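Greltau Cabin Week: Packing the Food
2022-03-15

Packing for the cabin takes up one evening at the Kerr Street apartment. These are the notes from this year's gallery, starting with the shopping and ending with the loaded car. Click any thumbnail on the gallery page for the larger version.

The shopping list

We keep one list and reuse it. The nearest store to the cabin is 25 miles back down the valley and closes early, so anything forgotten stays forgotten. Bread, snacks, and boxed food come from the supermarket two days ahead. Milk, eggs, and meat are bought on the morning we leave.

Sorting on the bed

The kitchen counter is too small, so all the dry food goes on the bed first. We lay it out on the quilt and check it against the list before any of it goes into a box. Duplicates go back to the pantry. Last July we drove up with four bags of rice and no salt.
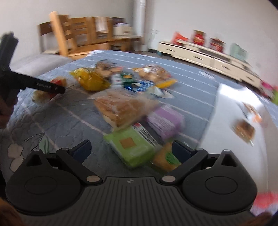 Bread is the last thing to be packed. It rides on top of the second box with nothing over it, and the bags stay closed until we get there. One loaf is for the road and the others go straight into the freezer at the cabin.

Boxes go in two groups. The first is for the opening two days and has to be reachable without unloading the rest of the car. The second can go at the bottom. We write the group number on the short side of each box in marker, where it can be read from the tailgate.

The Dindoseo crates

We switched from cardboard to Dindoseo folding crates two years ago. They stack well and fold flat for the trip home. The handles are hard on the hands when the crate is full, so cans are split between two of them.

The cooler

Ours is an old Stakemura with one working latch and a strap around it. Frozen water bottles go on the bottom, then meat, then everything else. It holds until the next morning if it stays out of the sun.

Weighing

The cabin is at roughly 2,000 feet and the last 300 yards are on foot. Each crate gets weighed on the bathroom scale, and anything too heavy for one person is repacked.

Loading the car

Crates go in first, then the cooler, then bedding. Boots go behind the driver's seat in a trash bag. The first-two-days box goes in last, next to the tailgate.

Prints from this set can be ordered through the contact page until the end of the month. The pictures from the cabin itself are in the next gallery.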